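Se busca reponedor/a y cajero/a para tienda de alimentación, media jornada

Empresa: Fadura Alimentación
Puesto: reposición, fruta y verdura, apoyo en caja
Jornada: 18 horas semanales
Salario: 880 euros brutos al mes, en 12 pagas
Incorporación: diciembre
Contrato: seis meses, con posibilidad de pasar a indefinido

Fadura es una tienda de barrio con venta de fruta y verdura a granel, conservas, lácteos y productos de limpieza. Buscamos a una persona para el turno de mañana. El trabajo se reparte entre la zona de fresco, el almacén y la caja, y quien entre pasará por los tres sitios desde la primera semana.

El turno empieza a las siete y media. La tienda abre a las nueve. En esa hora y media se recibe el género, se revisa contra el albarán y se colocan las verduras en los expositores. Los proveedores son dos: Skakano para la fruta y la verdura, y Pîrvu para las conservas y los encurtidos. El pedido de Skakano llega todos los días de apertura; el de Pîrvu, cada dos semanas.

Tareas del puesto

Recibir y comprobar la mercancía.
Llenar los expositores de fresco y retirar las piezas golpeadas o pasadas.
Pesar y etiquetar los productos que se venden por peso.
Reponer estanterías y revisar fechas de caducidad.
Atender la caja cuando haya cola y en los descansos de los compañeros.
Preparar pedidos para clientes que los encargan por teléfono.
Recoger los carros y dejarlos en su sitio al acabar el turno.
Plegar cartones y llevarlos al contenedor.

Requisitos

Permiso de trabajo en vigor.
Español suficiente para hablar con los clientes y leer albaranes.
Poder levantar cajas de 11 kilos con regularidad.
Carné de manipulador de alimentos. Si no lo tiene, lo tramitamos nosotros antes de empezar.

Se valora haber trabajado en frutería, mercado o supermercado, pero no es imprescindible. La formación en caja se hace en la tienda durante los primeros días. No pedimos estudios concretos.

Qué ofrecemos

Turno fijo de mañana, sin partidos. Los domingos cerramos. Descuento del 18 % en la compra propia. Ropa de trabajo y calzado a cargo de la empresa. Vacaciones según convenio, que se acuerdan en primavera con el resto del equipo.

La encargada de la tienda es Nathalie Caron. De los turnos y las nóminas se ocupa Kendra Gill, y a ella hay que dirigirse para cualquier duda sobre el contrato. 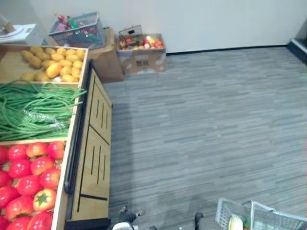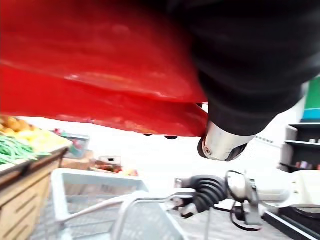 La sección de fresco es la que más horas se lleva y la que más nos importa a la hora de elegir a alguien. Se repasa al abrir, a media mañana y antes del cambio de turno. Cada verdura tiene su compartimento: las patatas al fondo, las judías verdes en medio y los tomates en el primero, y así debe seguir después de cada repaso. Los tomates se colocan a mano, de pocos en pocos, y los que llevan más tiempo pasan arriba. Las judías se enredan y se salen por el borde, de modo que hay que recogerlas varias veces en la mañana. Las patatas se revisan una por una cuando entra saco nuevo y se apartan las que tengan brotes o zonas verdes.

Selección

Habrá una entrevista corta en la tienda y una mañana de prueba pagada, de ocho a once. En la prueba se pide montar un expositor, preparar un pedido con lista y cobrar a un par de clientes con ayuda. Avisaremos del resultado a todas las personas que hagan la prueba, también a las que no sigan.

Para presentarse, dejar el currículum en la caja a la atención de Kendra Gill o enviarlo mediante el formulario de la página, indicando "Reposición mañanas" en el asunto. Quien no tenga currículum puede escribir unas líneas con su nombre, un teléfono, los trabajos anteriores y la disponibilidad. Por favor, no llamar a la tienda entre las doce y las dos, que es cuando hay más gente en caja.

Las candidaturas se admiten hasta final de noviembre.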